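In Praise of the Slow Saturday Check

I have been looking after the bagging cell at Uduvholm for long enough to have opinions, and my main one is that we fuss far too much over the arm and not nearly enough over the cables. The arm is fine! The arm will outlive my knees. What wants your attention is the thin black cable down by the gripper, which gets bent and dragged all day long, and the little pivot screws in the finger linkage.

Raelene Fairweather taught me to go over those screws every 300 cycles with a hand driver and a cup of coffee (the coffee is mine, she drinks tea). I know the Rolard people would like us to wait for a fault code. I say a fault code is what you get when you've stopped looking.

And please, run your checks on the awkward stuff. A thin plastic bag on a round table, with small lidded tubs and a spice jar, will show you a sloppy finger sooner than any test block I ever bought.

The bag work, from over the table and from down at the gripper:

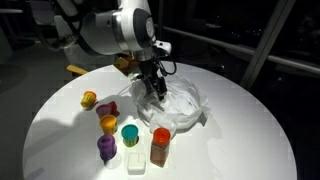
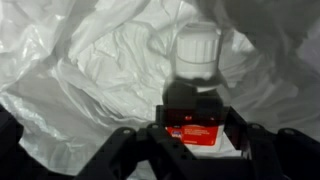
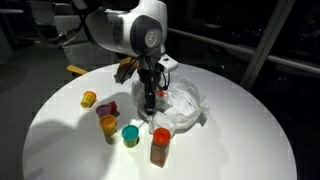
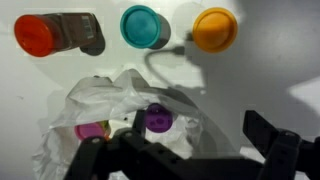 What I Keep in the Drawer

Two hand drivers, a spare cable, thread locker, and a notebook with 159 entries in it, most of them about screws.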